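4.2 Hand-held collection with the Lelura kit

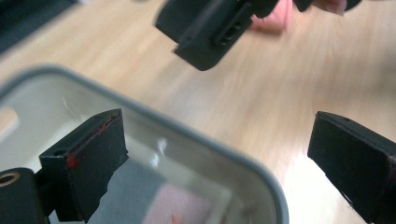 Figure 3. Collection with hand-held grippers over a container on a wooden tabletop. The two black fingers of one gripper are in the foreground; a second gripper, held by hand, is blurred by motion at the top.

The Lelura kit is sold by Ususeo as a pair of hand-held grippers, each with its own camera, a charging dock and a licence for the Yeon software that lines up the recordings afterwards. We bought one kit in July at the list price and had no contact with the maker beyond two support requests. All work took place on a bench at our Stesley site.

Six operators used the kit. None had handled it before, and each was given 30 minutes with the printed guide and no other help. They then recorded short tabletop tasks, mainly picking thin or soft items out of a container and placing them on the bench. We chose these tasks after early trials in which rigid blocks proved too easy to tell us much about the fingers.

Operators made 183 recordings, of which Yeon accepted 131. Most of the rejected ones failed at the tracking stage. The software reports only that tracking was lost, so we went through the rejected files by hand. Fast movement of the wrist was the usual fault. Glare came second, mostly over glossy surfaces, and we reduced it by turning off the lamp directly above the bench. The guide mentions fast movement but says nothing on lighting.

The view from the camera takes in both fingertips and the space between them, as in Figure 3. Operators said this made it simple to check a recording afterwards. It was less useful in two-handed tasks, where the other gripper often moved through the view and blurred. Yeon lets the user mask a region of the picture, but the mask is fixed for the whole recording and so was of little use here.

The fingers held thin sheet material well once it was lifted at one edge. Getting hold of that edge was slow — several operators pushed the sheet against the side of the container first. Ususeo sells a narrower fingertip as an extra, which we did not test. Fitting and removing the standard fingers needs a small driver, and this is not supplied with the kit. Results for each operator are given in Section 4.3.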